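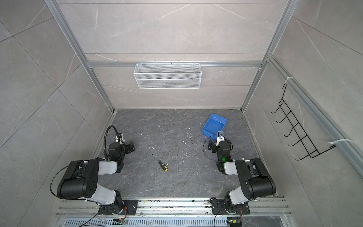

Endport's tool library will move into the old Grenda tile shop in November, the town said. The library lends to 283 households and has outgrown its room on Quintela Street. Members asked for wall storage in the new space, with wire baskets hung from a crossbar for small items.

Yearly dues stay at $16.
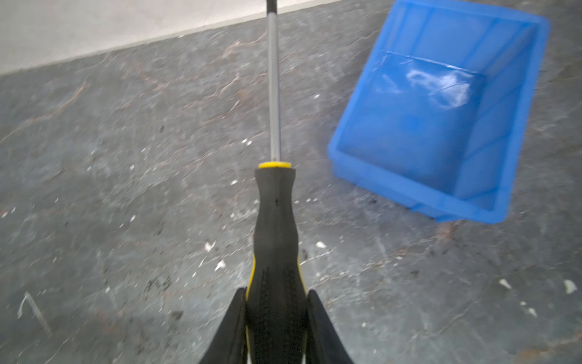 A screwdriver with a black and yellow handle.

The shop needs new wiring first. Jorncombe Electric won the job, which should take roughly 10 weeks. Loans continue at the current address until then. 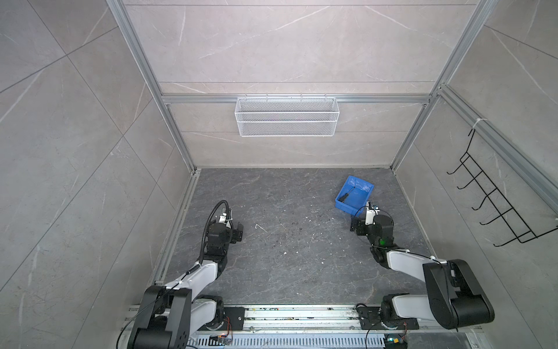 Hours after the move

Doors open at 10 a.m. Returns go in the side hatch.

Get Endport news by email. Sign up for our newsletter.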